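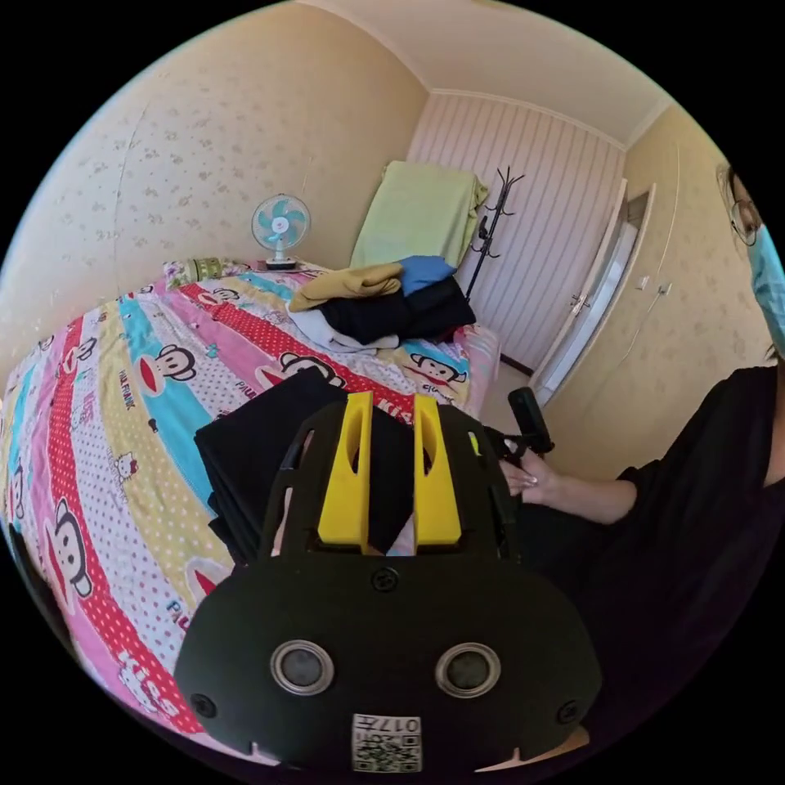 Research > Handheld Demonstrations > Notes

About Posts Papers Contact

Folding from Handheld Demonstrations: Results of the April Collection

June 2019

The April collection has now been processed, and the results are reported below in the form agreed with Krystyna Kozłowski and Archie Jardine. The question was a narrow one. We wished to know whether a folding policy trained only on handheld gripper recordings from private homes would perform on garments it had not met before.

The recordings were made in 16 homes and yielded 848 usable demonstrations. A further 142 were set aside, mostly for lost tracking when the gripper was turned quickly toward the body. Ishbel Shearer reviewed the rejected set twice and restored none of it.

Two policies were trained with the Pleltent code. The first used every home. The second used the same number of demonstrations drawn from only four homes. On unseen garments the first policy was clearly stronger, and the gap was widest on dark clothing, where sleeve edges are hard to find. On towels the two could not be told apart.

The method of release proved more important than expected. Operators who opened the fingers slowly at the end of a fold gave demonstrations that the policy could copy. Those who let go and withdrew in one motion gave folds that looked correct in the recording but came out crooked on the Miettinen arm. The written instructions have been changed accordingly - operators are now asked to pause before lifting away.

One limit should be stated. All trials on the arm took place on a single table at Favness, under fixed lighting. No claim is made about soft surfaces such as mattresses, although much of the training material was recorded on them. Lachlan Gillies is preparing that comparison.

Beathag Galbraith holds the revised instruction sheet and will send it on request.

Contact | Copyright 2019 | Back to top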